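Shrinkage and Color Loss in Cotton Knits Under Two Home Laundering Routines

Project report, Textile Testing II
Submitted Saturday, February 18, 2023

1. Background

Cotton jersey shrinks mainly because the loops of the knit are stretched during finishing and relax when the fabric is wetted and agitated. Most of the change takes place in the first few washes. Dark shades add a second problem: dye that was never fully fixed to the fiber comes off in the wash water, and broken surface fibers scatter light, so the cloth looks paler even where little dye has been lost.

The project compared a warm wash with tumble drying (Routine A) against a cold wash with flat drying (Routine B). Both used the same liquid detergent, Trinodis, at the dose printed on the cap.
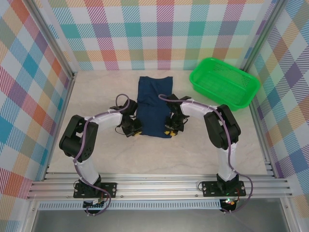
Why was the fabric washed once before the first measurement?
Jersey straight off the bolt carries softener and finishing tension, and both distort the baseline length. A single cold rinse without detergent removes most of the softener and lets the loops settle, so later readings reflect the routine under test.

2. Materials and method

Fabric was bought from Peker in one length, navy, single jersey, all cotton. A second fabric, a mid-blue terry from Dubey, was added in July to check whether a pile structure behaved differently. From each fabric 12 specimens were cut and divided evenly between the routines. Benchmarks were sewn in white polyester thread, since ink marks had faded in a trial run.

Each specimen went through 9 cycles. Length and width were read after cycles 1, 3, 6 and 9, with the specimen laid flat and left overnight in the conditioning room. Readings were taken between benchmarks, never from the cut edge, as the jersey edge curls. Color change was graded against the gray scale by two readers working separately. Where they disagreed, the lower grade was recorded.

Pilling was assessed on the jersey only, after 2,000 rubs on the Grerkulach tester in the basement lab.

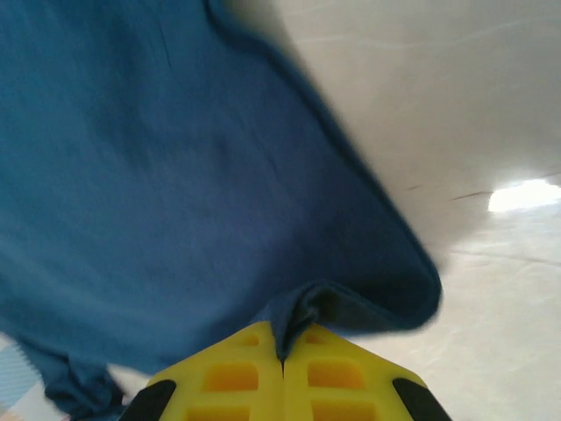 Department of Textile and Apparel Science

3. Results

Jersey under Routine A shortened in the lengthwise direction after the first cycle and continued to shorten until cycle 6. Widthwise change was smaller and less regular. Under Routine B the same fabric moved much less, and the difference between cycles 3 and 9 was within reading error.

Terry shrank less than jersey under both routines. The hems on the terry specimens puckered under Routine A, apparently from a mismatch between the sewing thread and the ground fabric. Hem pucker was not part of the test plan and was not graded.

Color loss in the jersey was visible to both readers by cycle 3 under Routine A. Routine B delayed it but did not prevent it. Pilling grades did not separate the two routines.

4. Sources of error

The dryer has no exact temperature control, and its lint screen was found partly blocked before cycle 4. It was cleaned and the run continued. Load size was held constant with ballast cloth, but the ballast itself shed lint onto the navy specimens, which may have lowered some color grades. One terry specimen under Routine B lost a benchmark at cycle 6 and was left out of the later length figures.

5. Further work

The routines changed wash temperature and drying method together, so their effects cannot be separated from these data. A follow-up should include a cold wash with tumble drying. Raw readings are in Appendix 2.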